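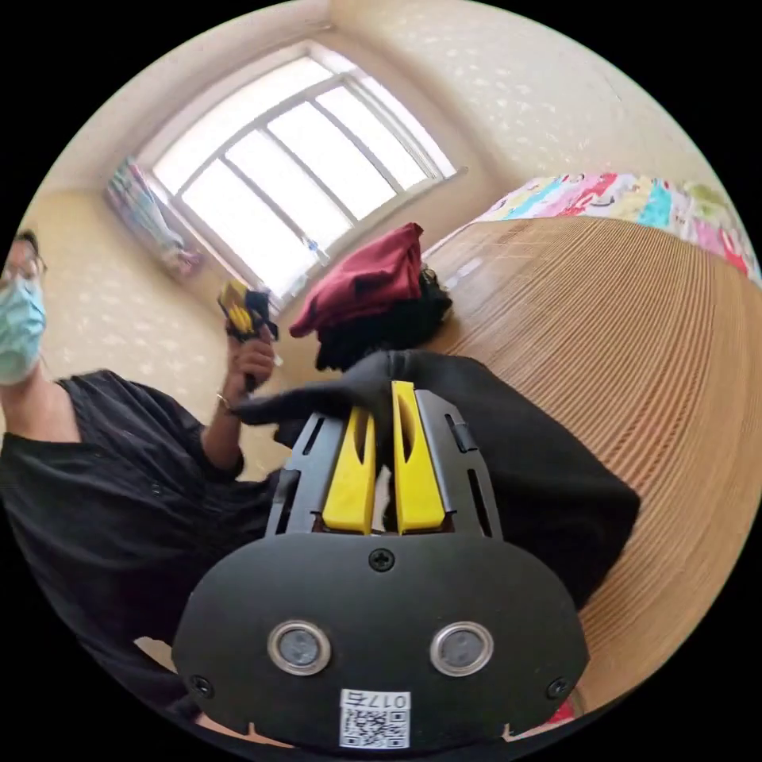

Black mounting plate, with its three crosshead screws.

How to cut down on coffee without frightening your colleagues

Posted by Tarun Malhotra, June 22, 2026

I used to drink coffee the way other people breathe. By May I was on my fifth mug before lunch and could hear my own eyelids. If that sounds familiar, try the following. It takes 20 days and most of your dignity.

Before you start

Write down everything with caffeine in it for three ordinary days. Tea counts. Cola counts. The chocolate-covered beans you keep in the glovebox count double, morally speaking. My worst day came to 752 mg, a figure I read out to my wife and then wished I hadn't.

Days 1 to 5

Drop the last cup of the day and leave the others alone. Have something hot in its place at the same time, or you will wander round the kitchen opening cupboards. I had hot water with ginger. It tastes like being told off.

Days 6 to 12

Start mixing. Three parts normal to one part decaf for the first few days, then half and half. Mix the grounds in the tin on Sunday night so you can't cheat at six in the morning. The decaf from Michalski on Plisgate is decent and they'll grind it for you. Avoid anything sold in a tub with a mountain on it.

Expect a headache somewhere in this stretch. Drink water and go to bed early. If it's a bad one, or you take regular medicine, talk to a pharmacist, who will know more than a man with a blog.

Days 13 to 20

Take out one more cup, and have the first one after breakfast. My friend Hernán Ticona skipped this bit and fell asleep on the Siltmont bus. He woke up in Voristhorpe.

I now sit at 232 mg on a normal day. Mondays are not normal days.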